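Thursday, March 17, 2022
Workshop notebook – knitted creature hats, Vemari batch

Finally got the ear flaps to hang right on the swamp-monster hat! Three weeks of fighting with those things and the fix was a shorter decrease along the front edge, so the flap curls in toward the cheek and stays there when you turn your head. I wore it all morning at the bench and forgot I had it on until the delivery guy said good morning to the eyes.

Pattern notes before I lose them. Cast on as before, ribbing in the dark green, then switch to the Strachan bulky above the brow line. The Strachan has more spring than I expected and it holds the horns up without stuffing them solid. A pinch of fill at the base is plenty. Finlay tried one packed right to the tip and it looked like a carrot.

Lining is the Plesbridge fleece, cut on the stretch. Pieces from the first cut were on the wrong grain and those hats come off with your hair standing straight up and the lining hanging out. Please, everybody, mark the arrow on the back BEFORE cutting. I put a strip of tape on the template as well.

Weight with lining, horns and both tassels: 291 grams. The old yeti was heavier and you could feel it pulling backward, so I'm very happy with this.
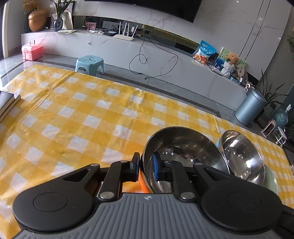
Teeth next. The felt ones are cute but they flop after a day in a coat pocket, and a monster with floppy teeth looks like he needs soup. I want to try a double layer with a line of stitching up the middle, maybe in the off-white from the Vuvham sample card. For the big bulging eyes I'm after a real shine, something close to the inside of a polished stainless steel bowl, where you get the whole room back in blurry shapes. The silver vinyl we have is too flat for that. There's a mirror-finish stretch fabric on the same card, and if it will go over a half dome without puckering, I think kids are going to lose their minds over it.

Tassels: 13 inches finished, braided, knotted twice. The single knot came undone on 2 of the samples in the tug test. Trim the ends after the knot, and leave them a bit ragged, it suits him.

Finlay Imrie's idea from lunch, writing it down so he gets the credit – a zip-down face panel, so the lower jaw covers your mouth and chin when the wind picks up. I love this. It would have to be soft at the chin, and glasses are going to fog, so leave the nose open. He's going to mock one up in scrap fleece, any color.

Color card number for the green is 3538. The one next to it looks the same under the bench lamp and very different by the window, so check the label on every cone.

Still to do: wash test on the vinyl eyes, second size for small heads, find the good pom-pom maker (who had it last?). I also want a name for him. "Swamp guy" is on all the paperwork so far and it's starting to stick.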